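Filed under: Short Fiction / Workplace / Under 10 Minutes

Search stories, authors, moods

The Pimico Always Opens

The Britero gripper had been bought by people who had seen it in a brochure, and the Pimico gripper had been bought by Tõnu Lill, who had seen it in a drawer. That was the whole of the politics at Clarasura, and it had lasted since March.

Reshma Nkosi was hired to settle it. She was given a chair with one good arm, a login that belonged to a man named Dlamini who had left for a job in cheese, and a simulated kitchen in which either gripper could be bolted to the same arm and sent after the same sponge. The sponge was worth one point. The bottle was worth two, being narrow. The vegetable was worth five and had never been picked up by anyone.

"What is it?" she asked on her first morning.

"Green," said Tõnu.

"But what kind?"

"It came with the kitchen."

She ran the Britero first, out of courtesy to the money. It went down on the sponge like a duchess lowering herself into a rowboat, closed, and rose with nothing. She ran it again. By lunch it had a score of 13, and the brochure people came by to say that 13 was very encouraging and to ask what it was out of.

"2366," said Reshma.

They went away to put it in a slide.
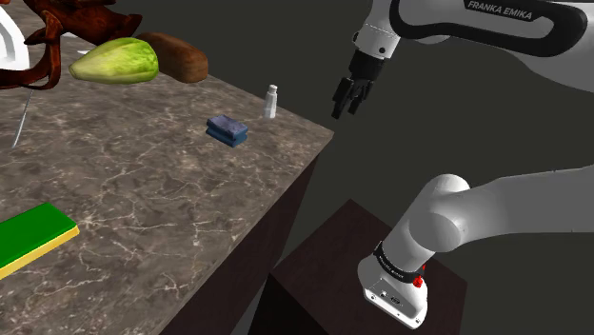

The Pimico took longer to load, and Tõnu stood behind her chair the entire time, breathing like a man at a christening. He had written its controller himself over two winters. It had a setting called "gentle" and a setting called "very gentle," and when she asked him what came after that, he said he didn't see why anything should.

She picked very gentle. The arm thought it over. It swung out, stopped, and opened its fingers over the floor, where there was no sponge and never had been.

"It's getting its bearings," said Tõnu.

"It's been getting them for 90 seconds."

"You can't hurry bearings."

She let it go on. She had been raised to let old men finish their stories, and it seemed rude to treat their software any differently. Eventually the arm came around over the marble, lowered itself beside the bottle, considered it from the left, considered it from the right, and opened its fingers again, a little wider.

"Does it close?" Reshma asked.

Tõnu didn't answer right away. He took off his glasses and cleaned them on his sweater, which made them worse.

"In the drawer," he said, "it was closed."

She found the trouble a little before six. Someone had put a minus sign in the grip command, and the initials beside it were Dlamini's, with a comment that read "temporary." Every order to squeeze had gone out as an order to let go. It had been that way for both grippers. The duchess had been trying to sit down all day and somebody had kept pulling the boat away.

She explained this to Tõnu, who was delighted, and then to the brochure people, who asked whether the slide could stay as it was.

"It has the 13 on it," one of them said. "People liked the 13."

"How did it get the 13?" asked the other one.

Reshma had been wondering that herself. She went back through the log and found that the Britero had earned every point by nudging the sponge with its knuckles, and that the scorer counted a nudge as a pick if the sponge looked surprised. That wasn't how the code put it, but it was the sense.

She took out the minus sign. Tõnu asked if he could press the key, and she let him. The Pimico swung over the counter, skipped the sponge, skipped the bottle, and went straight down on the vegetable with its fingers wide. It closed. It lifted. The five points went up on the screen in a font nobody had ever had reason to check, and they were upside down.

"I'd like to try the Britero now," said Reshma.

"Tomorrow," said Tõnu, and pulled up the other chair.

More stories like this
The Elevator Committee
Nine Polite Ways to Leave a Meeting
My Uncle's Forklift
A Short History of the Office Plant
What the Thermostat Wanted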